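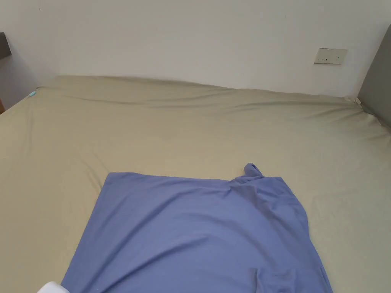
4. Setting up your first trip

Once your Iltier account is active you can build a trip. A trip holds your dates, stops, bookings and notes in one place, and can be shared with the people travelling with you. If you have not confirmed your email address, go back to section 3.

4.1 Create the trip

1. Open Iltier and tap New trip on the home page.

2. Type a name. Names can be up to 86 characters long and can be changed later.

3. Enter your departure date and return date. If you don't know them yet, choose Dates not set. You can still add stops, but the daily view stays greyed out until both dates are in.

4. Choose your home airport or station. Iltier uses this to work out your home time zone.

5. Tap Save.

Note: If your flight crosses the International Date Line, enter the local date at the place you are leaving. Iltier works out the arrival date from the flight details.

4.2 Add your stops

A stop is any place where you spend at least one night. Day trips are added to the daily view and covered in section 6.

1. Open the trip and tap Add stop.

2. Start typing the name of the town or city and pick it from the list. Where two places share a name, check the region shown in grey underneath.

3. Enter the number of nights.

4. Repeat for each stop, in the order you will visit them.

5. To change the order, press and hold a stop, then drag it up or down. The nights move with it and the dates are recalculated.

In the screens that follow we use a trip with two stops, Skisar for four nights and Serra for three, which gives seven nights in all. The total appears at the top of the stop list. If it doesn't match the dates you entered in 4.1, an orange bar shows how many nights are left over or missing.

Caution: Dragging a stop does not change any booking you have made with a hotel or carrier. Iltier only moves the entry in your plan. Contact the provider yourself to change the real dates.

4.3 Bring in your bookings

There are two ways to do this.

By email

1. Go to Settings, then Booking inbox, and copy the address shown.

2. Forward your confirmation email to that address from the same email account you signed up with. Messages from other accounts are held for your approval.

3. Wait for the booking to appear under Unsorted, then tap it and choose a stop.

By hand

1. Open the stop and tap Add booking.

2. Choose Stay, Transport or Activity.

3. Fill in the provider, reference number, and start and finish times. Use local times throughout.

4. Add the cancellation deadline if there is one, and tap Save.

Note: Forwarded attachments must be PDF files. Photos of paper tickets can be added afterwards from the booking's own page.

Unsorted bookings are kept for 96 hours and then deleted. You'll get a reminder before this happens, provided notifications are switched on. A deleted booking can be forwarded again.

4.4 Share the trip

1. Open the trip and tap Share.

2. Enter each traveller's email address.

3. Set their access to View or Edit. People with View access can see everything except prices and payment notes.

4. Tap Send invitation.

The free plan allows three travellers besides yourself. To add more, see section 9. Children without an email address can be added as names only and don't count toward the limit.

Caution: Anyone with Edit access can delete stops. Deleted stops can't be recovered once the trip has been closed and reopened.

4.5 Save the trip for use offline

Do this while you are still on a reliable connection – airport Wi-Fi is often too slow for the maps.

1. Open the trip menu and tap Save offline.

2. Tick the stops you want maps for. Larger cities take longer. Pletow and its outer islands are stored as one map and can't be saved separately.

3. Keep the app open until the green tick appears beside every stop.

4. Switch your phone to flight mode and open one booking to check that it loads.

If a booking won't open, switch flight mode off, tap Refresh and save again. Changes made by other travellers after this point will not show until you're back online.

Continue to section 5 to set up alerts for delays and gate changes.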